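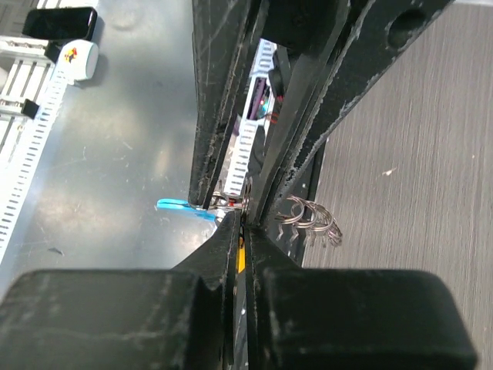 Wrist camera view from the gripper comparison: key rings held at the fingertips, light-blue clip to the left.

Gripper comparison: first results on small metal parts

The handling bench has completed the first round of its gripper comparison. Two sets of fingers were tried on the same arm with the same controller. Set A is the long tapered pair supplied by Ammann. Set B is the shorter pair from Prosancombe, with a flat rubber face. Hermine Lanz ran the trials and Brigitta Frei wrote the logging.

The test parts were chosen to be awkward. Split key rings tangle, present very little flat surface and turn as soon as they are gripped off centre. A plastic clip on one of the rings shifts the load to one side. Bunches were laid down by hand and the arm was asked to close on a single ring, lift, hold for 16 seconds and set down.

We logged 436 attempts in June. Of the first 200, all with Set A, most failures came from closing too high on the ring, so that the wire rode up between the tips. Lowering the approach height by 2 mm removed nearly all of these. The height was then fixed and the remaining 236 attempts were split equally between the two sets.

Set A was the better of the two on single rings. The narrow tips go between neighbouring loops and can pick one out of a bunch, although the rest of the bunch often comes up with it. We count that as a pick, but record it separately. Set B tended to push the bunch along before closing. It held more firmly once closed, and gave fewer drops during the hold.

Wear is the main concern with Set A. The black finish scuffs and chips along the edges, and the pads pick up dust. Neither has changed the closing position so far. The tips should be checked against the gauge at the start of each session, and the reading entered in the log before the first pick.

On cameras, the wrist mounting remains the default. It gives a clear view of the contact point and moves with the tool, so there is one calibration to maintain. Its weakness is that the gripper fills a large part of the picture, and anything lying directly under the pads is lost. The Kurkodach overhead unit does not have this problem but resolves the ring wire poorly at its present height. A lower bracket is on order.

Controller settings were left alone throughout. The closing force limit was 16 N for both sets. The Trendemetti controller will accept a force ramp in place of a fixed limit, and this will be tried in the second round with the same parts and the same lift.

The log format has changed slightly. Please use the new column for multiple picks and leave the old "other" column blank. Queries about the columns to Brigitta, bench bookings to Hermine.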